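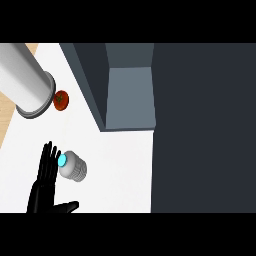

**Simulated hand keeps closing on nothing, club demo coming up**

Posted by **Elisa Bianchini**, Thursday, January 23, 2020

Hi everybody! I help out with the after-school robotics club at Jendora and we've gotten ourselves a bit stuck, so I'm hoping some kind soul can steer us. We don't own a real robot (our whole budget goes to pizza and bus fare), so the kids have been working entirely in simulation since November. Their project is called Pukden, and the idea is a two-armed kitchen helper that tidies a counter. One arm deals with the tomato, the other one is supposed to pick up the little white container with the cyan cap.

The reaching part is lovely. The hand comes in open, lines up with the cap end, and everybody holds their breath. Then the fingers close and the container either squirts away across the counter or stays exactly where it was while the hand makes a fist beside it. We logged 489 tries last week and only 9 ended with the thing in the air, which was pretty deflating for a group of eighth graders.

They've already tried making the container heavier (no change) and slowing the whole arm down (it misses more slowly). My strongest programmer wants to throw out the approach and start over with learning from demonstrations, and I'd love to let her, but we only have 4 meetings left before we show this to the parents. Is there something simpler we should look at first?

---

**Santosh Kandpal**

Oh, I feel for your eighth graders, we went through the very same thing with my Lombardi students and it took me far too many evenings to find it. Please don't start over yet!

My first guess is where your hand's target point is. In a lot of hand models the "hand" position is really the wrist, so when you tell it to go to the container, the wrist goes toward the container and the fingers end up wherever they end up. Have the kids draw a small marker at the spot the code thinks is the hand and another at the middle of the container, and then just look at it from the side. Top-down views are terrible for this. Ours looked perfectly lined up from above and was floating a good inch too high.

Second thing, the direction of the grasp. If the container is lying down and your fingers are pointed at it, closing them will often just shove it along. Try bringing the hand down from above, turned so the thumb goes on one side of the body and the fingers on the other, and aim for the smooth middle part and leave the cap alone. Close the thumb first, gently, then the fingers.

And then friction. Check the fingertips as well as the container, I've been caught by that one more than once. Change one thing at a time and run maybe twenty tries after each, or you'll never know which one helped.

---

**anent_dad**

lower your physics timestep. fixed it for us

---

**Elisa Bianchini**

Thank you both so much! Santosh, it was the wrist, or at least the wrist was a big part of it. The kids put in the markers this afternoon and there was a great big groan from the whole table. We haven't gotten to the thumb-first business yet, or the timestep, but I've written both on the whiteboard for next meeting and I'll come back and tell you how it goes.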